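Packaging and Storage of Small Goods
Handout 4: Wear of containers
Course teacher: Bronisława Kozłowski
Version 2024-02-20

In the last handout we spoke about how to choose the size of a container. Today we look at what happens to the container after it is in use for a longer time. Students often forget this question, because in the catalog every bin is new.

1. Where the wear begins

Wear does not come equally on all surfaces. The floor of a bin takes most of it, as parts fall on it and slide over it. The second place is the wall on the side where people or machines take the parts out. Corners stay in good condition for a long time, but they collect dust and paper.

When you inspect a metal bin, please separate three things: scratches, loss of the surface layer, and change of shape. A scratch alone is seldom a reason to remove the bin from use. Loss of the surface layer must be written down, also when it is small, because in a damp store rust can start there. Change of shape is the most serious, and such a bin must not be stacked.

The grey bin with sloping sides has pale worn streaks across the floor and a darker worn patch on the inner back wall. In the inspection sheet these are two separate entries.

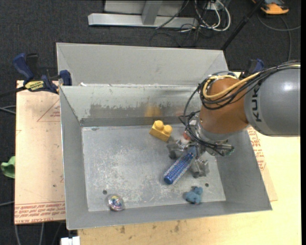
2. How to fill in the inspection sheet

Write the bin number, the place of the wear and the type of the wear. Do not write only "old" or "bad", as the next person can do nothing with it. In the Sikora exercise, one group wrote "floor used" for all 53 bins, and we had to repeat the whole inspection in May.

3. Inspection interval

For our course we use a simple rule. A bin for light goods is inspected after 2000 fillings, a bin for heavy metal parts after 150. The rule comes from the practice of Ksawery Sadowski at the Distel warehouse and it is meant for dry rooms only.

4. Homework

Choose one container at your workplace or at home and fill in one inspection sheet for it. A toolbox or a kitchen drawer is also accepted. Bring the sheet on paper to the next meeting.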